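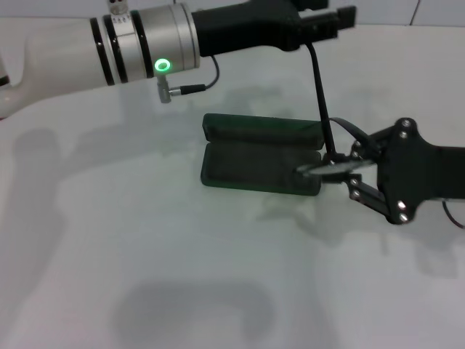 May 2023

I meant to write this up days ago and then the laundry and the end of the semester got in the way, so here goes before I forget all of it. Our team finally has a task we can be proud of! We signed up for the Zondeo student challenge back in March, mostly on a dare, and the rules say you have to pick an everyday chore and do it with two arms working together. Everybody else in the class went for stacking cups or folding washcloths. We (all 5 of us, after a very long argument over cold fries) picked putting a pair of glasses away in their case. I was the one who pushed for it, so of course I've been lying awake over it ever since. The case is the green one with the hinged lid, open between the two arms, and the glasses have those long black temples that stick out every which way and get between the grippers. A cup is a cup from every side. Glasses are a whole different animal, and I say that as a person who has worn them since second grade and still drops them behind the bed.

Most of my week went into the practice runs. We drive the arms by hand first and save every run, and then the program we call Starum learns from what we saved. We are up to 151 saved runs and we kept 98 of them, and I wish the number were better, but I would so much rather throw out a sloppy one than teach it my bad habits (I squeeze too early, I know I do, I have been told). The left arm is my favorite to drive. The right one is fine, I just never feel like I know where my own elbow is when I'm on it.

We also had the great naming debate. I wanted Ultine for the team and got outvoted, so we are Team Nasr now, and I've decided to be gracious about it, and anyway it looks good on the sign-up sheet. Then I stayed an extra hour typing notes into our log, and it was dark when I walked home, and I was so happy I took the long way past the pond.

Things to do before next practice: try starting with the case turned a little more, write the paragraph about safety for the report, find out if we get 2 tables or 1 at the finals, and eat a real dinner first. I'm nervous about the finals, but the good kind of nervous, like before a recital. My mom keeps asking what the robot is for and I keep telling her it's for her, she's the one who sits on her glasses.

2462 views · 5 shares

Comments

tealkettle: I sat on mine last week. Please hurry up and win.

mapleandrust: We did cups last year and even the cups were awful. Throwing out the sloppy runs helped us a lot, so stick with it!

pondwalker: Ultine was the better name, sorry to your team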